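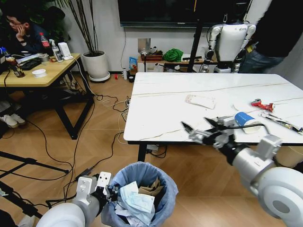

Clear the table before you clean the table, Jomar Marquez wrote to me after my last column, and would I please stop telling people to start with a spray bottle. He has a point, and I've been chewing on it ever since (I had just praised a lemon spray for most of a page, so it stung a little!).

His letter sent me back to my years at Galtum, where 17 of us shared one break table and one trash bin. By midafternoon you couldn't set down a sandwich. Snack wrappers, mostly, and the little torn corners that come off them, which everybody leaves behind and which stick to your sleeve for the rest of the day. Somebody's cup would be lying on its side, and we'd all reach around it as if it were bolted there.

Ronaldo Talavera ran that office, and his whole system was to drag the bin over to the table. I thought it was silly until I tried it. With the bin across the room you carry one wrapper at a time, or you build a little pile and promise to come back for it, and we all know how that goes. With the bin right at your knee, you just keep dropping things in until you can see the tabletop again. A crushed red chip bag shows up fine on a white table, but a clear wrapper on pale marble veining will hide from you, so run your hand over the surface at the end.

Put a liner in the bin first, and fold it well down over the rim. Stand the cups up, take them to the sink, and then, Jomar, then we may spray.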